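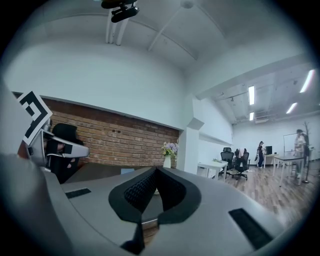
Page last updated: June, 4:15 pm

Skirklow Community Help – Buildings and Shared Spaces

Dust from an exposed brick wall in a shared office

Posted by Vedutside Office Desk

We have recently taken responsibility for an open-plan office with a vaulted white ceiling. One side of the room has a run of bare red brick with a white-painted wall above it. A fine orange dust settles along the foot of the brickwork, and members whose chairs stand against it have found marks on their clothing. There are also a few small dark holes in the face of the brick.

Our lease does not allow the brick to be painted or plastered. We should be grateful for advice on the following matters: whether the wall may be sealed, whether the holes ought to be filled, and whether flowers can be kept beside it. We have a white vase at the end of the brickwork, with pale pink and lavender flowers at present, and would prefer to leave it where it is.

3 replies

Tveit Buildings Advice

Sealing is normally possible, but the written consent of the landlord should be obtained first. A clear product may still be regarded as an alteration under the lease.

Before anything is applied, the wall should be cleaned dry. Use a soft brush and a vacuum cleaner with a brush head, starting at the top course and working down. Do not wash the brick. Move the chairs well clear and cover the desks.

Choose a water-based, breathable masonry sealer with a matt finish. Treat a small patch low down and leave it for a full week. If the colour of the brick has changed, do not continue. For comparison, the wall in our own meeting room took two thin coats, and we kept the chairs 15 cm away from it afterwards. The chair backs had been doing much of the damage – each time somebody leaned back, a little more of the face came off.

Small holes are often left by old fixings. They may be filled with lime mortar tinted to match, although many offices leave them alone. Should fresh powder appear beneath a hole after cleaning, or should the brick around it feel soft, ask a surveyor to look at it before sealing. Sealer must not be applied over damp brick.

Zurnby Workspace Office

We sealed ours and the dust stopped. It cost up to 600 pounds including labour. The smell was noticeable until the next morning, so book the work for an evening.

Skirklow Tenants' Desk

The vase may remain. Stand it on a tray or saucer, keep it a hand's width from the brick and change the water away from the wall. Lilies should be avoided in shared rooms, as the pollen stains both mortar and white paint.

Please note also that the join between brick and painted wall collects dust and is commonly missed by cleaning contractors. We have it added to the cleaning schedule as a separate item, twice a year, with a long-handled duster. A damp cloth at that height will leave orange streaks on the white.

Replies to this topic are now closed. Related topics: Chair marks on painted walls; Cleaning high ceilings; Consent for minor alterations.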